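Drondine tracker > Hand tools > Grippers
Ticket: Poker slips on film snack packs, Itow doesn't
Opened by: Svatopluk Vaněk
Opened: Fri 19 January
Status: Open, workaround in use
Priority: Normal

Problem

Two hand-held gripper builds on the same packing task. Poker is the older finger set, with hard faces in the jaw. Itow is the new set with the softer faces. Poker holds boxes and bottles beautifully and then lets go of thin film packs partway through the lift, mostly the puffy ones with air in them. The jaw reads closed, the pack slides down, and I get a recording of somebody lifting nothing.

I ran 200 picks with each build. Same table, same packs, same person (me). Poker dropped over a quarter of its film packs. Itow dropped 8 in the whole run, and I'm very happy about that number!

What I tried on Poker, in order

1. Wiped the jaw faces with alcohol. Better for the first few picks, then back to slipping.

2. Raised the closing force one step in the controller. Fewer drops, but it started creasing the packs so hard that the seals worried me. Put it back.

3. Checked the zero. It was off by 2 mm, so "closed" wasn't fully closed. Fixed with the calibration routine on the Zeman controller. This helped a lot with flat packs and hardly at all with the puffy ones. Anyone else running Poker should check this today, it takes a minute.

4. Swapped left and right tools. The slip stayed with the finger set, so it isn't my weaker hand. I really thought it would be my weaker hand.

5. Moved the pinch point. Grabbing a pack by the sealed strip at the end works much better than grabbing the belly, where the air just squirts away from the jaw. This is the workaround for now.

6. Put a strip of Itow face material on the Poker jaw with double-sided tape. It held like a dream until the tape let go. Very promising, please can somebody cut me a proper pair?

Camera side

While I was at it I compared the two views, because I kept arguing with myself about which one to trust when labeling a drop. The head camera is great for seeing which pack you're going for and what the other hand is up to. For the grip itself it's not much use, since the fingers hide the contact. The gripper camera is the one that shows it. You see film folding between the faces, and you can catch a pack starting to creep well before it falls. I went through all my drops again on the gripper view and moved several of the labels earlier.

One catch: glare. Shiny film throws highlights straight back into the gripper camera, and in bad cases the jaw edge gets lost in them. Lowering the exposure a notch on the Zeman side fixed most of it. The frosted bins never gave me trouble.

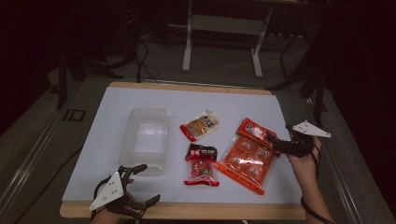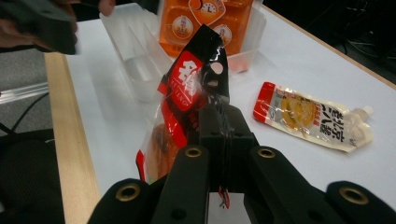

Photos: S. Vaněk / Drondine. First one from the head camera, second from the camera on the gripper.

The bag in the second photo is held low, with the jaw on its lower part, and you can see how much the film creases and shines. Crinkly packs like this are the ones I'd like everybody to test with. The spout pouch lying on the right of the table has been added to the set as well.

Still open

- Proper soft faces for Poker, same thickness as on Itow so the zero doesn't move.
- Repeat the 200 with somebody who has smaller hands than mine.
- Cable on the right tool. It runs down along my forearm and tugs a little when I reach for the far packs. Not a cause of the drops as far as I can tell, but I'd love a longer one.
- Does anyone still have the force settings from the September build? Mine were overwritten in the update.

Leaving this open until the new faces have had a full run. If you have an Itow set at your bench, please try it on film packs and post your drops under this ticket, with the closing force you used.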